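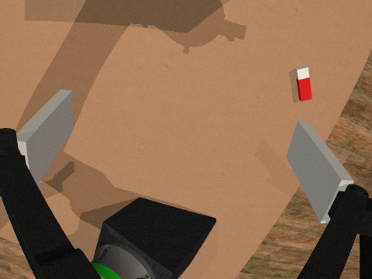
Jun 6, 2018

I woke up before the alarm again. The birds in Stitton start very early in this season and my window does not close well. I made coffee, sat on the stairs in front of the house and learned my ten words. Today they were: reluctant, gutter, to owe, plumber, leftover, stubborn, to borrow, lid, ceiling, receipt. I think half of them came to me from the trouble with the kitchen ceiling.

The plumber did not come. The landlord, Mr. Kincaid, called at nine and said "he should be there by noon," and I have learned that "should" is a weak word in English. In school we were taught that it is for advice. Here it means maybe. At two o'clock I stopped waiting and went to the bus.

The evening class in Ternport has only 28 places and I was afraid that I would lose mine, because last week I was absent on account of the cold. But Ilze Vasiliauskas had kept a chair for me with her bag. She is better than me in speaking and I am better than her in writing, so we help each other. We had to tell the story of a mistake. Ilze told how she asked in a shop for "soap of the day." Everybody laughed, and she laughed the most. I told about my first October here, when I wrote to the electric company "I am looking forward to your bill." The teacher said it was correct grammar and she would not change anything.

After this we did the articles. I still do not feel them. I can explain the rule, but when I speak, the "the" goes out of my mouth or stays inside by its own decision. Ibsa Araya says he puts it everywhere and lets people take away what they do not need.

On the way home I got off at Ulstead to buy bread and met Bezawit Negussie with both of her girls. The small one has lost a front tooth. She showed me the hole and would not close her mouth for a long time. Bezawit asked if I have decided about the exam. I said no. The fee is 600 and for that money I could fly home in the autumn, or almost. She said, "You will be angry with yourself if you don't do it." Maybe. I would also be angry if I pay and fail the listening part. On the practice recording I missed the whole piece about the train tickets, and I take trains!

Called Mother at eight. The line was bad. My cousin Hiwot Tsegaye is getting married after all, and to the same man. Mother had many opinions and I agreed with all of them, it was faster. She asked what I eat. I said soup. She asked which soup. She wants me to send her the photo of my new coat, and I must look for where I put the charger.

Ceiling: the stain has grown toward the lamp. I put the big pot under it. I wrote a message to Mr. Kincaid and used "reluctant" in it, "I am reluctant to complain again," and read it over four times before sending. He answered "OK."

Tomorrow: bank, the book back to the library, onions. Ask Ilze for the page with the irregular verbs.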